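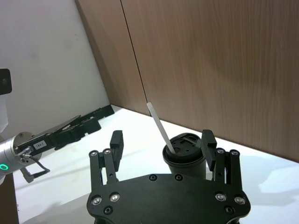 April 2022. Insulation sleeves, drying test 2

Carried over from the first run: the Crabtree board samples were cut too thick, and the edges frayed when we rolled them. Declan Bunting recut the set on the small guillotine. Edges are clean now. Weighed each blank before forming and wrote the mass on the inside face in pencil.

Adhesive is the starch paste from the Julen recipe, unchanged except for the water. Leanne thinned it until it ran off the brush in a sheet. It spread more evenly, but the seam slipped on two blanks while clamping. Both were redone and marked R.

Drying rack at 30 C, fan on low. Mass taken at intervals until two readings agreed. Mean blank mass before paste, 675 mg. The R blanks took longest, as expected with the double coat. One seam opened at the foot when flexed by hand. The rest held.

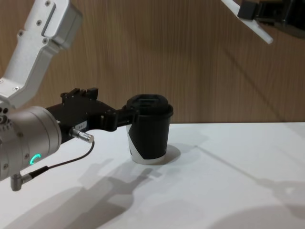 Seam failure is still the open question. Wayne Bainbridge thinks the paste skins over at the edge before the middle has set, and the fan makes it worse. I would sooner blame the clamp, which bears on the top of the seam and leaves the foot loose. Ring light on the joint is green, a partial circle as seen from the side, and the pressure pattern I get on carbon paper has much the same shape: a good arc, then nothing where the jaw lifts away. A full-length jaw should close the gap. Natalie has a strip of aluminum bar that might do.

Humidity log was not running for the first part of the test. The sensor battery was flat. Barometer read 1002 mb at the start and was not read again. Treat the drying curve as indicative only. 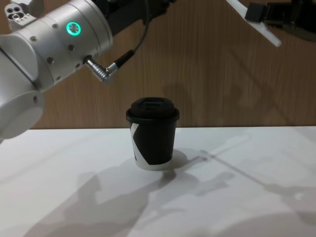
To do

Make the full-length jaw and repeat with fresh blanks, fan off.

Replace the sensor battery and check the log is writing before the paste goes on.

Ask Gemma Horrocks whether the Nullorau board comes in the lighter weight. Last quote was for a minimum of 100 sheets.

Keep the R blanks for the peel test. Do not flex them again.

Peel fixture is due back in July. Until then, hand flex only, same person each time.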